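February, late, tea gone cold

Spent most of the evening on the gripper budget and I'm still not happy with it. Two more hand-held ones from Droltero would be lovely, but then Purba came back with a quote of £363 for spare finger pads and screws, and that's before postage! I'd put down 100 for the lot. Serves me right for guessing.

So the sums, as they stand tonight:

1. Finger pads. Get the spares, no arguing. I'd sooner have a drawer full than be stuck for a fortnight waiting on a parcel. I might ask Luden for a price as well, just to see (they were cheaper last time, though slow).

2. Things to pick up. I keep wanting to put money against this and I really don't need to. The table's heaped already – the white Hello Kitty, the one in bright pink, the orange plush, boxes, a fuzzy towel. Soft things and boxy things all in together, so that line can be nought. 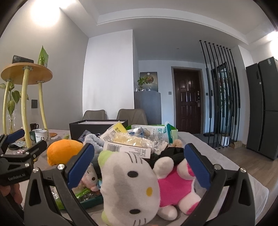
3. Storage and the computer. The Vokis drive is the dear bit. I've moved it to next quarter, then moved it back, then had a biscuit. I think it has to stay, or we'll be deleting old sessions to make room for new ones and I'd hate that.

4. A proper case for carrying everything about. Want, not need. Left it in with a question mark.

Must ring Purba before lunch tomorrow and ask if the quote includes VAT. Bed now.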